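How to Pair, Fold and Store Socks So They Stay Paired

Posted 22/04/2021 in Laundry

Quick one today. Socks. I get more mail about socks than about anything else on this site, stain removal included, and most of it is the same question: how do I stop losing one out of every pair. So, the full method, start to finish. Takes me 7 minutes for a normal load once everything is dry.

What you need

A clear flat surface. Bed, table, floor, whatever.
A drawer or box for the finished pairs.
A small bag for singles. Mine is a Treline mesh bag, the little zip one, but any bag that closes will do.

That's it. No clips, no sock rings. Tried them, lost them.

Step 1 - Turn everything right side out first

Before sorting. Not during. Put your hand in, grab the toe, pull it back through. Do the whole pile in one go, then you never have to stop in the middle of matching. If you wash them inside out (good idea for thick ones, gets the fluff off the outside) this step is the slow one. Still worth it.

Step 2 - Check they're dry

Pinch the toe and the cuff. Those two spots stay damp longest. Any doubt, hang it over a chair and leave it for next time. A damp sock in a drawer makes the hole drawer smell.

Step 3 - Sort by color, then by cuff

Darks in one pile, lights in another, grays in a third, patterns at the end. Then look at the cuffs. Stripes, ribbing, a brand name knitted in, whatever there is. Two plain gray socks can look the same until you put the tops side by side and one has stripes and the other doesn't. Length next. Lay them heel to heel and stretch them lightly, an older one has usually gone a bit short or a bit baggy.

Don't be too strict. Same color, same length, same thickness - that's a pair.

Step 4 - Lay the pair flat

One on top of the other. Heels on the same side, toes lined up. Smooth them out with the side of your hand, once, toward the cuff. Any wrinkle you leave in now ends up as a lump later.

Step 5 - Roll or fold

Two ways. Pick one and stick with it or the drawer gets messy.

The roll: start at the toes, roll both socks together toward the cuff, keep it snug but don't pull. Stop about two inches short. Then open the cuff of the outer sock and tuck the roll inside it. Only a small tuck. The old way, where you yank the whole cuff over into a tight ball, wears out the elastic and you end up with socks that slide down into your shoe. 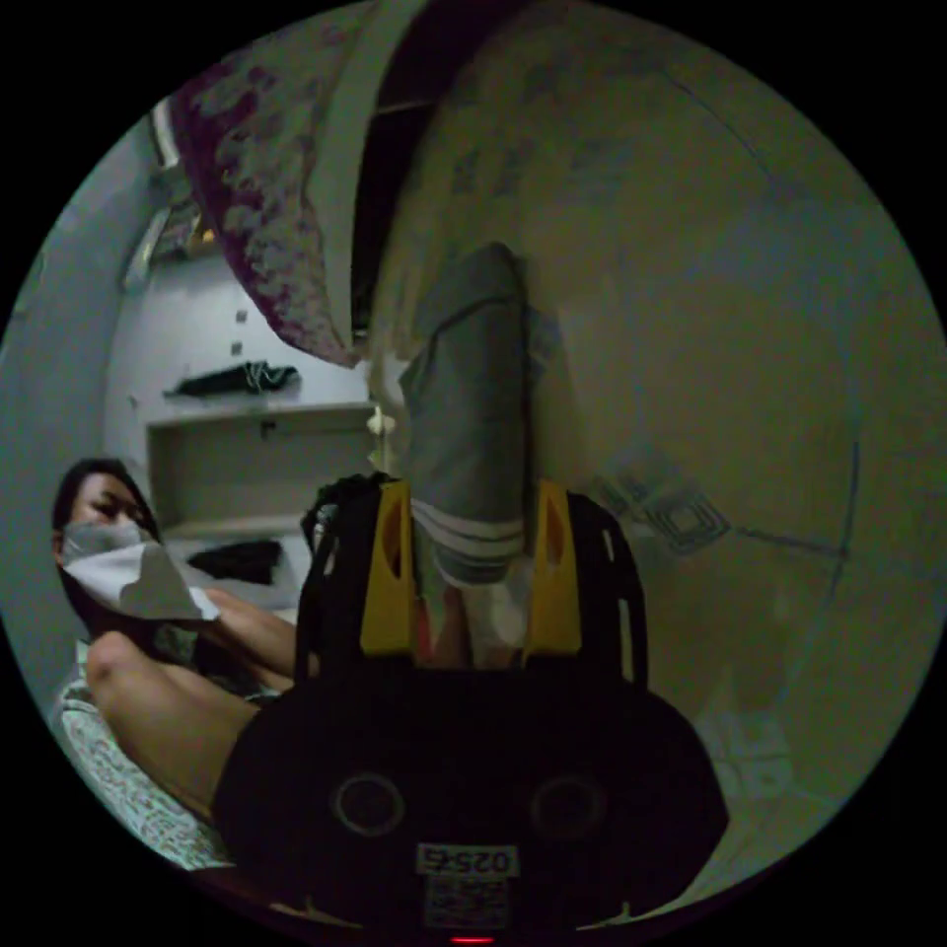
Gray sock, two white stripes at the cuff. Match the stripes before you roll.

The fold: fold the pair in thirds, toe up to the middle, then over again, so you get a little flat packet. Tuck the end in under the top layer if you want it to hold. Better for dress socks and thin ones, which unroll by themselves no matter what you do. Also better for anything wool.

Ankle socks: just fold in half, one inside the other. Too short to roll.

Step 6 - Into the drawer

Stand them up, don't stack. Packets on edge like files, rolls with the tucked end facing up. You want to see every pair without digging. I use two Jonberg drawer boxes side by side, thick socks in one, thin in the other. A shoe box with the lid off works exactly as well and I used one for years.

Fill front to back. Clean pairs go in at the back, take from the front. That way they all get worn and not just the same four.

Step 7 - Singles

Into the mesh bag, bag goes back in the drawer. Next load, tip it out with the rest and see what matches. Leave a single for a month, maybe two if you're soft about it, then it's a dust rag. Put it over your hand, do the blinds. Great for blinds.

Things people ask

Can I pair them before washing? Yes, clip or pin them if you like. They come out less clean at the spot where they're held, in my experience.

Where do the missing ones go? Check inside the fitted sheet. Check pant legs. Check the rubber seal on a front loader, pull it back with your fingers and look in the fold.

How many pairs in one box? Depends on how thick. If you have to push to get the last one in, take two out.

Kids' socks? Buy them all the same. Seven identical pairs, one size. Sorting done. Then when they outgrow them, out go the lot and you start agian.

Tights and stockings get a different fold, I'll do that one in May along with gloves.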